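Startseite | Listen | Archiv | Suche | Anmelden

Liste Holzarbeiten Zostunau, Archiv
Zuletzt aktualisiert: 13. August

Betreff: Re: Runddübel im Schuhregal drehen sich, welcher Leim?
Von: Vieira

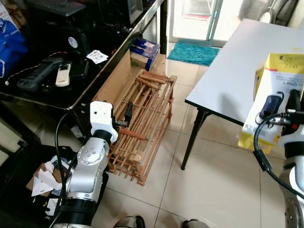 Zuerst die Frage vom Dienstag

> Hallo in die Runde,
>
> ich habe ein Schuhregal aus Rundstäben, die Stäbe stecken links und
> rechts in einem Rahmen. Nach dem Umzug drehen sich drei davon, wenn
> man einen Schuh darauf schiebt, und einer ist ganz herausgefallen.
> Das Regal ist nicht teuer gewesen, aber ich mag es und will es nicht
> wegwerfen. Kann ich einfach weißen Leim in das Loch geben und den
> Stab wieder hineinstecken? Oder muss ich alles auseinander nehmen?
> In einem Video wird Heißkleber benutzt, das kommt mir nicht richtig
> vor.
>
> Außerdem: woher bekomme ich Ersatz für einen Stab? Im Baumarkt in
> Bresau gab es nur eine Sorte und die war zu dick.
>
> Grüße aus Vurnis

Guten Abend,

ich antworte erst heute, weil ich es zuerst an meinem eigenen Regal versuchen wollte. Bitte entschuldigt, wenn manche Fachwörter nicht ganz stimmen. Ich habe das Tischlern auf Portugiesisch gelernt und manche Wörter kenne ich auf Deutsch nur aus dieser Liste.

Heißkleber würde ich nicht nehmen. Er liegt wie eine Haut zwischen Stab und Rahmen und zieht nicht in das Holz ein. Im Winter, wenn geheizt wird, schrumpft das Holz ein wenig, und dann dreht sich der Stab wieder. Man muss später auch alle Reste herauskratzen, bevor der richtige Leim hält. Ich habe das einmal bei einem Stuhl gemacht und es hat mich einen ganzen Nachmittag gekostet.

Weißer Leim ist richtig, aber nur, wenn der Stab noch gut passt. Der Leim füllt keine Lücken. Stecke den trockenen Stab in das Loch und bewege ihn. Wenn er mit etwas Druck hineingeht und nicht wackelt, genügt der Leim. Wenn er von selbst hinein- und herausrutscht, brauchst du zuerst mehr Durchmesser.

Dafür kenne ich zwei Wege. Der erste ist ein Streifen Furnier oder ein sehr dünner Hobelspan, den man mit Leim um das Ende wickelt. Man lässt ihn trocknen und schleift ihn dann passend. Der zweite Weg ist ein kleiner Keil: man sägt das Ende des Stabes in der Mitte ein, steckt den Keil ein kleines Stück hinein und treibt den Stab in das Loch. Der Boden des Loches drückt den Keil in den Schlitz und das Ende wird breiter. Der Schlitz soll quer zur Faser des Rahmens stehen, sonst kann der Rahmen reißen. Der Keil hält besser, aber man hat nur einen Versuch. Für ein Schuhregal würde ich den Span nehmen.

Alter Leim

Das ist der Teil, den die meisten überspringen. Auf altem Leim hält neuer Leim schlecht. Die Enden der Stäbe reibe ich mit Schleifpapier der Körnung 80 ab, bis man wieder helles Holz sieht. Feiner muss es an dieser Stelle nicht sein. Im Loch selbst arbeite ich mit einem schmalen Stecheisen oder mit einem Bohrer, den ich nur mit der Hand drehe. Mit der Maschine wird das Loch schnell oval. Sitzt der Leim sehr fest, hilft warmer Essig auf einem Wattestäbchen. Danach mit einem feuchten Tuch nachwischen und über Nacht trocknen lassen.

Muss man alles auseinander nehmen?

Leider meistens ja, wenigstens auf einer Seite. Die Stäbe stecken zwischen zwei festen Rahmen, und für einen Stab allein ist kein Platz, um ihn einzuführen. Bei meinem Regal waren die Rahmen verschraubt, und die Schraubenköpfe waren unter kleinen Holzdeckeln versteckt. Sieh bitte zuerst dort nach, bevor du den Gummihammer holst. Wenn alles verleimt ist, klopfst du von innen gegen den Rahmen, immer abwechselnd vorne und hinten, mit einem Stück Abfallholz dazwischen.

Bevor du etwas löst, nummeriere die Stäbe mit Bleistift am Ende und schreibe dieselbe Nummer neben das Loch. Sie sehen gleich aus, aber die Löcher sind bei billigen Möbeln oft verschieden tief. Ich habe das bei dem ersten Regal nicht gemacht und musste danach alle durchprobieren.

Zusammenbau

Leim kommt in das Loch und nur ganz wenig auf den Stab, sonst schiebt sich beim Hineinstecken alles nach außen und läuft über das Holz. Alle Stäbe zuerst in einen Rahmen stecken, dann den zweiten Rahmen von oben auflegen und von unten nach oben Reihe für Reihe einfädeln. Zu zweit geht es viel leichter. Danach zwei Zwingen oder zwei Spanngurte, und mit einem Winkel prüfen, bevor der Leim anzieht. Ich lasse die Zwingen 30 Minuten länger sitzen, als auf der Flasche steht. Belasten würde ich das Regal erst am nächsten Tag.

Ausgetretenen Leim nicht sofort verwischen. Wenn er wie Gummi geworden ist, kann man ihn mit dem Stecheisen abheben und es bleibt kein heller Fleck unter dem Öl.

Woher die Stäbe kommen

Im Sägewerk bei Zostunau gibt es eine Kiste mit Resten. Dort habe ich im März Rundstäbe aus Buche gekauft, 800 mm lang, in mehreren Stärken. Sie werden dort auch auf Länge geschnitten, wenn man freundlich fragt. Nimm den alten Stab mit und miss ihn an mehreren Stellen. Ein Stab ist selten ganz rund, und der Unterschied zwischen dem größten und dem kleinsten Maß kann schon genügen, damit er nicht hineingeht. Wenn der neue etwas zu dick ist, spanne ich ihn in die Bohrmaschine und halte Schleifpapier darum, mit wenig Druck und nur am Ende.

Die Farbe wird am Anfang nicht passen. Neue Buche ist heller und wird mit der Zeit etwas rötlicher oder gelblicher, je nach Licht. Ich würde nicht beizen. Setze den neuen Stab in die unterste Reihe und nimm einen alten von dort für oben.

Eine Frage habe ich selbst noch an die Liste. Ich möchte mein Regal um eine Reihe erhöhen und dafür die Rahmen verlängern. Der Rahmen ist 44 mm breit. Reicht da eine einfache Überblattung mit Leim, oder soll ich zusätzlich dübeln? Die Last ist nicht groß, aber die Kinder steigen leider manchmal darauf.

Mit freundlichen Grüßen
Vieira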